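Randa Twal has looked after work surfaces at Hilside since the building opened with 22 tables, all of them pale and all of them matte. We spoke in March about stains.

"Matte is harder than gloss," she said. "The finish has texture. Pigment sits in it. On a gloss top you wipe once and you are done."
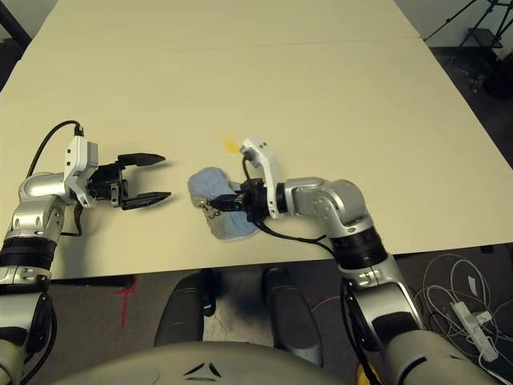 Twal's method starts dry. Solids come off with a scraper card, liquids are blotted, and only then does a damp cloth go on. She works from the outside of a mark toward its center so the edge does not spread. Even a single small yellow smudge on a cream top gets the same sequence. A light blue cloth with grayish patches, in her system, is due to be rinsed or swapped before the next pass.

"People change the cleaner when they should change the cloth," she said. "Ten minutes of soaking does more than a stronger product."

Her colleague Qusai Twal keeps the maintenance log, which now runs to 2000 entries. He sorts yellow marks by source: egg, juice, mustard, turmeric. Egg gets cool water only — heat sets the protein. Turmeric is the one he dislikes.

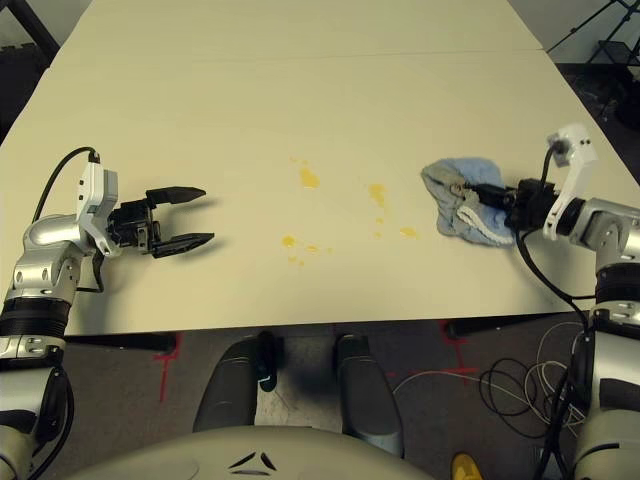 "With turmeric you have a short window," he said. "After that you are lightening it. You are not removing it."

Seams get their own step. Where two panels meet, liquid can run down into the joint, so he wipes along the line, never across it, and finishes with a dry corner of the cloth. The tables at the Civby site have 13 such joints. He checks them at 10 every morning.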